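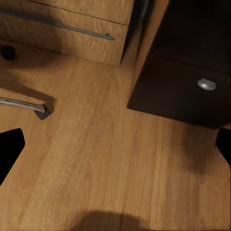

Drawer unit on plank flooring

Lists > Building Services > Hydronics > Thread view

Search this list All months Go

February, posted by a list member in Gilitz

Subject: Re: Top floor loop starves when the lower zones open

> We have a two-story house in Penrose with a converted attic. The manifold
> is a Trisberg, seven ports. The attic loop is the longest at 362 feet, the
> others are all 314 or less. With only the attic calling, the return comes
> back fine. As soon as the ground floor zones open, attic flow drops to
> almost nothing on the sight gauge. Pump is on constant speed 2. Would a
> bigger pump fix it?

Probably not. A larger pump raises the head across the whole manifold, and the short loops will take most of the extra flow. You would see a small gain upstairs and a lot of velocity noise downstairs.

What you describe is a balancing problem. Before spending money, do the following with every actuator removed and every zone fully open:

1. Purge the attic loop by itself, from the fill valve to a bucket, until no bubbles show for two full minutes.
2. Open all balancing valves completely and write down the gauge readings.
3. Throttle the shortest loop first, then the next shortest. Leave the attic valve alone.
4. Go around a second time. Each adjustment moves the others, so one pass is never enough.
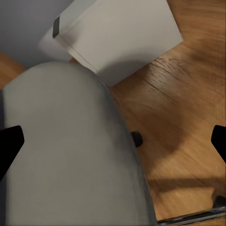 Check the differential bypass as well. The Rulatitz valves ship set low, and if yours is still at the factory mark it may be passing water all the time. Turn it up until it just closes with all zones calling, then back off a quarter turn.

> Also, supply is set to 90 F and the attic floor never feels warm. Installer
> says wood is the reason.

Wood adds resistance, yes, but 90 F supply is low for planks over a subfloor in any case. Ask the flooring maker for the maximum surface temperature and work back from there. I would not touch the supply setting until the flows are right - otherwise you are changing two things at once and the readings mean nothing.
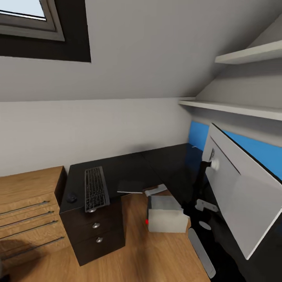

One more item on the thermostat. If it is on an outside wall or under a sloped ceiling with thin insulation, it will read the wall and not the room. Mine read 74 with the afternoon sun on it and the zone stayed shut until evening. I moved it to an inside partition, five feet up.

Please post the gauge readings before and after, with the loop lengths next to them. Pump model too, if the label is legible.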